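An evening at the Adance test path

I had meant to write this up the night I got home, but I was tired and my shoes were full of grass seed, so it has waited until now. The visit was on 14 Jun 2026, at the outdoor test site Adance keeps on the edge of Werninia, and I went along with Siham Ashour, who has been trying to get me out there ever since February. If you have read these pages before you will know that I like a machine best when somebody is willing to tell me where it falls down, and on that score the evening did not disappoint!

We were met at the gate by Jianhua Ding and Yulan Luo, who gave us tea in paper cups and a very thorough talk about where to stand. The robot they work with is called the Cevar, a path-going carrier meant for parks and campuses, the sort of places where someone might want a parcel moved after dark without a van. It weighs 80 kilos with its battery in. I had pictured something smaller, and I will admit that I took the talk about where to stand a good deal more seriously once I had heard the number.

The path is 500 meters long and dead straight, with grass on both sides, and they run it mostly at night because the night is where the trouble is. Yulan was quite open about the trouble. On run 253, earlier in the year, the Cevar was heading down the path toward a bright light at the far end when it simply did not register a trash can that Jianhua had stood on the paving. It went straight into it at walking pace. The can was dented, the front cover of the robot was cracked, and everyone was fine, but as Jianhua said, the can was there to stand in for a person's legs.

I asked how a robot with all that equipment could miss a trash can, and he was very patient with me. The short version is that the Cevar leans on its front camera to decide what is an obstacle and what is a shadow. When a strong light sits low and straight ahead, the camera loses whatever is close to it in the picture, and the lens throws in a few pale blobs of its own that are not out there in the world at all.
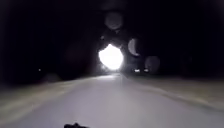 The can had been standing close to the line of the light, and the software had it down as glare. What bothered Yulan more than the miss was that the robot did not know it was having a bad time. It carried on at full speed, as sure of itself as it would have been at noon. Anyone who has driven home into somebody's high beams knows that you ease off when you cannot see, and the Cevar had never been taught to ease off.

So that is what they have been working on since. The new software keeps an eye on how much of the view is washed out, and past a certain point it slows to a crawl, and if things get no better it stops and calls for a person. They have also added a second way of spotting things up close, a pair of 2 short-range sensors down by the wheels that take no notice of light. Qianru Yin, who looks after the safety side, was the one who insisted that the stop should be handled by a separate little circuit and not by the same computer that had been fooled. I gathered there had been some lively discussion over that (she smiled a lot while telling us about it).

We watched several runs from behind the rope. On one of them the Cevar slowed nicely, then stopped well short of the can, and Siham clapped. On the next it stopped again, with no can there whatever, and sat blinking its side lamps until Jianhua walked down and released it. He was perfectly cheerful about this. They would like fewer of those, he said, but he would take a walk down the path over a cracked cover any evening of the week.

Yutong Ding, who is the younger one on the team and no relation, let me hold the emergency stop for one run. I did not need it, and my thumb was sore from hovering.

The site is still closed to the public after dark, and will stay that way until Qianru has signed off on the new stop circuit. Siham wants to go again when they start testing in the rain. If you would like to come with us, bring long socks for the grass and a warmer jacket than you think you need, and park on the left just inside the gate.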